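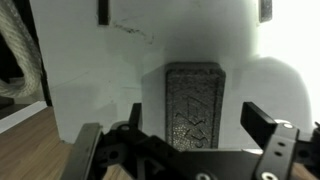
How do I get the haze off a glossy gray table?

Silviu Dinu
May 25, 2020

Hello everyone! I bought a Gratico table in November, glossy gray, and I love it dearly, but it will not stay clear. I wipe it every evening after supper with spray polish (Natell, the lemon one) and by morning the haze is back and every fingerprint shows. My mother-in-law says vinegar, my neighbor says never vinegar. Who is right? I would hate to ruin it.
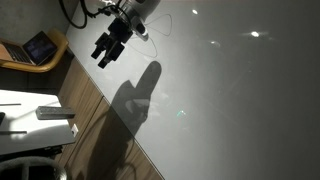
Gray tabletop with light smudges and fine scratches.

I should add that we have two small children, so whatever I use has to be safe around sticky hands and toast.

Magbanua

Oh, I feel for you, I had a black piano lid that drove me up the wall for years! My guess is that your polish is the haze. It goes on top of yesterday's polish, and then you are only pushing it around. Put one small drop of dish soap in a bowl of warm water, wring a soft cloth out until it is barely damp, and go over the top in straight lines.
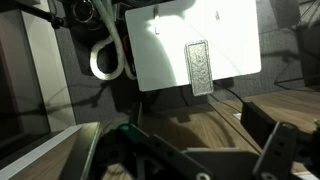
Then do it again with plain water, and dry it right away with a second cloth. You may need to repeat this for three evenings before the old layers give up. Fine scratches won't wash out, I'm afraid, but they bother you less once the film is gone (mine did, anyway). Skip paper towels, and leave the vinegar for the kettle until you've read the care sheet.

Susis

Microfiber. Wash it without fabric softener. 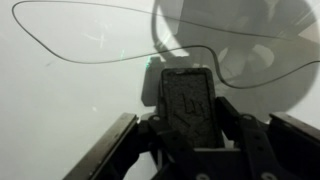
Comments

Silviu Dinu: Magbanua, thank you so much, starting tonight! The softener may be my trouble too.

pearl72: Same problem on my kitchen shelves. Does this work on white?

Magbanua: It did on mine, dear, just try a corner first.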